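I'd been sitting in Agathe Bailly's back kitchen for a good ten minutes before she let me ask a single question. First there was bread. Then there was a discussion about whether the bread was any good (it was, she didn't think so). Then she sliced the other end of the loaf, sniffed it, and said, "Okay. The middle's a bit wet. What did you want to know?"

What I wanted to know was how a person ends up running a sourdough bakery out of a former tire shop on the edge of Tirkberg, and why people drive out there at six in the morning to stand in a gravel lot. I'd been one of those people twice already, so I guess I had some idea of the answer.

"I didn't plan on bread," she says. "I was doing bookkeeping for a trucking company. I was fine at it. Then my landlord at the time gave me a jar of starter because he was moving and couldn't take it on the plane, and I felt guilty throwing it out. So I fed it. And then you've got all this stuff, you have to do something with it! I made pancakes for a month. I don't even like pancakes that much."

The first loaves were, in her words, doorstops. She kept making them anyway and gave them to her coworkers, who were polite. One of them wasn't so polite, and that was Theophilus Akpalu, who drove the northern route and had grown up behind his aunt's bakery. He's now her business partner, and he was in and out of the kitchen the whole time we were talking, mostly to disagree.

"I told her it tasted like a wet sack," he said, reaching over me for the butter.

"He told me it tasted like a wet sack," Agathe said.

"She was using it straight from the fridge. No patience at all."

They started the bakery with one secondhand deck oven, a mixer that had to be kicked, and a name neither of them is crazy about. Driltix was what was painted on the building when they signed the lease. It had been the tire shop, and before that something to do with well drilling, and repainting the sign was going to cost more than the mixer. So Driltix it stayed. I asked if customers ever show up wanting tires.

"Oh, sure. Less now. We had a guy in June who got all the way to the counter before he noticed. He bought a rye, though."

The rye is the thing, if you ask me. It's dark and sour and heavy as a brick, with caraway in it, and it's better on day three than on day one. They make it with flour from a mill called Abou Zeid, two valleys over, and Agathe gets pretty worked up when she talks about it. I'll try to give you the short version.

"Most flour is blended so it acts the same all year. I get why they do it. But theirs changes, sack to sack sometimes, and you have to pay attention. In the fall when the new grain comes in, the dough goes slack on you and you think you've forgotten how to bake. Every year! Every single year I call the mill and say something's wrong with this, and they say, Agathe, it's the new crop, you said that last year."

So what does she do about it?

"Less water. Shorter proof. Swear a little. I pull the water back 2 percent and see where I am, and then I go by hand. I don't know how to explain the hand part. It should feel like the inside of your cheek?" She laughed. "Don't write that. Well, you can write that."

I asked about the hours, since everybody asks bakers about the hours. She gets up at 2. Theophilus comes in at 7 and does deliveries, and the two of them overlap for most of the morning, which is when the arguing gets done. On a good day they make 200 loaves. She has no interest in making more. A grocery chain called them up last year about supplying its stores and she says she listened all the way through, very nicely, and then asked who was going to shape them.

"It'd be a different job," she said. "I'd be back to bookkeeping."

Theophilus, passing through again with an empty crate, said he would have at least asked for a number. I got the feeling this one comes up a lot.

We got onto the subject of home baking, which was really the reason I'd called in the first place. I've been trying to make a decent loaf for most of my adult life and I still get that dense gray stripe along the bottom. I'd brought one with me, wrapped in a dish towel, feeling like a kid with a report card. She cut it in half and didn't say anything for a while, and then she called Theophilus over, and he didn't say anything either.

"It's underproofed," she said finally. "And you cut it hot, didn't you?"

I did cut it hot.

"Give it 90 minutes before you go near it. It's still cooking in there. People think the oven's the end of it and then they go and let all the steam out."

Her other advice for home bakers is pretty plain. Buy a scale. Quit feeding your starter so much, a spoonful kept in the fridge is plenty. Bake the same loaf over and over until you're sick of it, and only then change something, and only change one thing. She thinks people jump around between recipes and never find out what their own oven does. And she's dead set against fancy gear. She proofs at home in a salad bowl and scores with an old kitchen knife that she sharpens on the bottom of a mug.

"There's a proofing box, the Risilen, that everyone writes to me about. I'm sure it's nice. Put your bowl in the oven with the light on."

What about cleaning up, though? I told her that's the part that puts me off on a weeknight, the paste that sets like cement on every spoon and bowl in the place. She got very serious.

"Cold water. Not hot, hot cooks it on. Soak everything in cold, scrape it, and then it can go in the dishwasher with everything else. But not the bread knife. I don't care what the box says, I wash that one by hand." 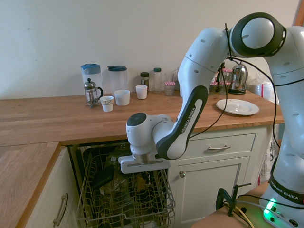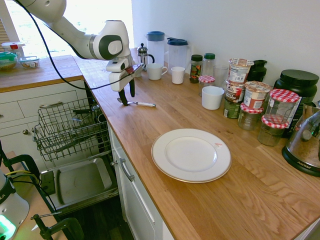
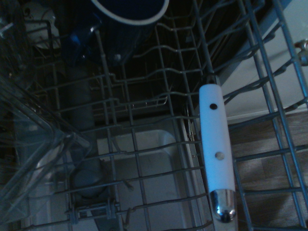
Theophilus puts his bread knife in the dishwasher. He told me so himself, out by the van, in a low voice, while he was loading up for the afternoon run. He's had the same one for years and says it cuts fine.

He also told me that the starter in the big tub by the mixer is still the landlord's, the same one from the jar, and that Agathe mails the man a dried packet of it every winter in case his has died. It has died, more than once. He's never baked a loaf with it, as far as they know. He makes pancakes.

I went home with a rye, half a bag of the Abou Zeid flour and strict instructions about the water. My next loaf still had the stripe, but it was thinner, and I waited the whole 90 minutes. I sent Agathe a picture of the cut side and she wrote back, "Longer. Leave it longer."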